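I gave in and washed the winter duvet at home in January, and I'm still a bit cross with myself for putting it off so long. The launderette on Prieto Street wanted 20 pounds and a four-day wait, and I need my duvet at night, thank you very much!

So I ran it through on a cool wash with half the usual liquid and an extra rinse, then spent the whole day moving it from the airer to the banisters and back again. Give it a good shake every time you pass - the filling goes into horrible lumps if you leave it. Mine took 2 days to dry right through, and I'd check the corners twice before you put the cover on.

Several of you wrote in after the last newsletter to ask about ironing covers. I don't, I'm afraid. I pull mine off the line, fold it while it's still warm from the sun (when there is any) and leave it at that. My mother ironed everything, tea towels included, and I think it put me off for life. 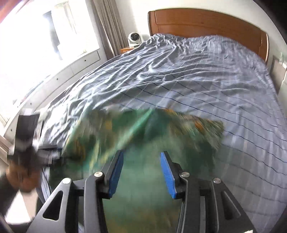 Next time I'll have a go at pillows, which scare me rather more. If you've managed feather ones in an ordinary machine, do write and tell me how.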